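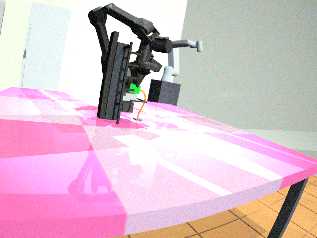 Why is there no pink in a rainbow?

A rainbow sorts sunlight into single colors, and pink is a mixture. Pale pink is red light with a lot of white light added. Hot pink and magenta are red light with blue light added. A rainbow puts red at one edge and blue near the other, so the two do not meet and mix.

What light is made of

Light travels as a wave. The distance from the top of one wave to the top of the next is called the wavelength. The wavelengths we can see are far too short to measure with a ruler. They are all much less than the thickness of a sheet of paper.

Each wavelength looks like a certain color to most people. Red has the longest wavelengths we can see. Violet has the shortest. Orange, yellow, green and blue are in between, in that order. The full band of colors, from red to violet, is called the visible spectrum.

Sunlight contains all of these wavelengths at once. When they reach the eye together, we see white.

What a raindrop does

Light bends when it passes from air into water. Short wavelengths bend a little more than long ones. A ray of sunlight going into a raindrop starts to spread out, reflects off the back of the drop, and bends again on the way out. Each color leaves the drop at its own angle.

A person looking at a rainbow gets red light from the higher drops and violet light from the lower drops. The other colors come from the drops in between. In an ordinary single rainbow, red is on the outer edge of the arc and violet is on the inner edge.

The colors in a real rainbow overlap slightly. Sometimes there are extra thin bands just inside the violet edge. These are called supernumerary bows, and they can look pink, green or purple. The pink in them is a mixture as well. It appears where bands of different colors fall on top of each other.

How the eye sees color

At the back of the eye is a thin layer called the retina. It holds cells that react to light. The cells used for color are called cones, and most people have three kinds:

L cones react most to long wavelengths.
M cones react most to medium wavelengths.
S cones react most to short wavelengths.

The kinds overlap. Yellow light, for example, sets off both L cones and M cones. The brain compares the signals from all three kinds and works out a color from the comparison.

Now think about red and blue light entering the eye together. The L cones send a strong signal. The S cones send a strong signal. The M cones send a weaker one. No single wavelength can produce this pattern, because any wavelength between red and blue would set off the M cones strongly. The brain still has to give the pattern a color, and the color is magenta.

Scientists call magenta a nonspectral color. "Nonspectral" means that it is not found at any one place in the spectrum. Pink, brown, gray and white are not found there either. Brown is a dark orange seen next to something brighter.

Two ways to make pink

Mixing light and mixing paint follow different rules.

On a screen, the picture is built from tiny red, green and blue lights. To show magenta, the screen turns red and blue on and leaves green off. To show pale pink, it turns red all the way up and sets green and blue a little lower. This is called additive mixing, because each light adds to the total.

Paint works by taking light away. White paper reflects nearly all the light that lands on it. Red paint absorbs most of the green and blue light and reflects the red. White paint mixed into red paint sends back some of every color, and the result is pink. More white gives a paler pink.

Printers use a magenta ink. It absorbs green light and lets red and blue through to the paper and back. Thin dots of magenta ink with white paper showing between them look pink from a distance. The dots can be seen with a magnifying glass.

Names for pinks

The word "pink" was the name of a flower before it was widely used for the color. The flowers belong to a group called Dianthus, and gardeners still call them pinks.

Paint makers need many more names than one. The Plarkari color book has 3000 samples, and each has a number as well as a name. Number 413 is Meireles Rose, a pale pink with a small amount of yellow in it. The number matters more than the name. Two companies may both sell a "rose" and the two paints may not match.

Laurinda Barros mixes paint at the Dulano works. She checks every new batch under two lamps. "A pink can match the sample under one lamp and be wrong under the other," she says. "Pinks with some blue in them are the worst for it." The effect is called metamerism. It happens when two paints reflect different wavelengths but give the cones the same signals under a certain light. When the light changes, the signals change, and the paints stop matching.

Try it

You need a white wall, a dark room, two flashlights, and some clear red and blue plastic. Candy wrappers will do if you can see through them.

1. Cover one flashlight with red plastic and the other with blue. Keep the plastic in place with a rubber band.
2. Shine the red light on the wall. Shine the blue light beside it.
3. Move the two spots together until they overlap.
4. Look at the overlap. Move the red flashlight closer to the wall, then farther away, and watch the color change.
5. Hold a pencil upright in front of the overlap and look at its two shadows. One is red and one is blue.

If the overlap looks too blue, add a second layer to the blue flashlight. Do not shine the lights into anyone's eyes.

Words used on this page

Absorb: to take in light and not send it back.
Cone: a cell in the eye used for seeing color.
Nonspectral color: a color that no single wavelength can make.
Retina: the layer at the back of the eye that reacts to light.
Spectrum: the colors of light in order of wavelength.

Text by Gonçalo Bragança. Last checked 2026-05-17.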